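How does a song get onto a record?

My grandpa had a wooden box full of old records, and when I was little I thought tiny singers lived inside them. I checked. No singers! Just a shiny black disc with a line scratched into it.

That line is called a groove. It starts at the outside edge and curls round and round toward the middle, like a snail shell.
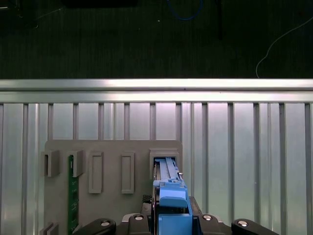 A blue plastic part on its way into a slot.

So where is the music? Sound is a wobble in the air. Hum with your fingers on your throat and you can feel it. When a record is made, those wobbles are cut into the groove as tiny wiggles. Loud notes make big wiggles, and quiet notes make little ones.

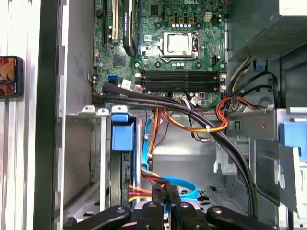

Then the needle comes along. It sits in the groove and gets shaken by every wiggle – left, right, left, right, really fast. The record player turns the shaking into electricity, and the speaker turns that back into wobbles in the air. Hello, music!

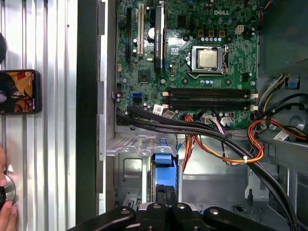 Why do old records crackle?

Dust, mostly! A speck in the groove bumps the needle and you hear a pop. Scratches do it too. Grandpa's favorite cowboy song had 20 pops in it (I counted), and now the song sounds wrong to me without them.
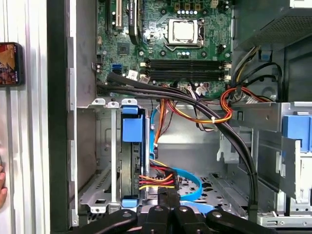 Try it yourself

Run your fingernail slowly along the teeth of a comb. Now do it fast. The sound gets higher, and a record played too fast does the same thing. My friend Itzel Ayala laughed for ages when we tried it with a very serious opera singer.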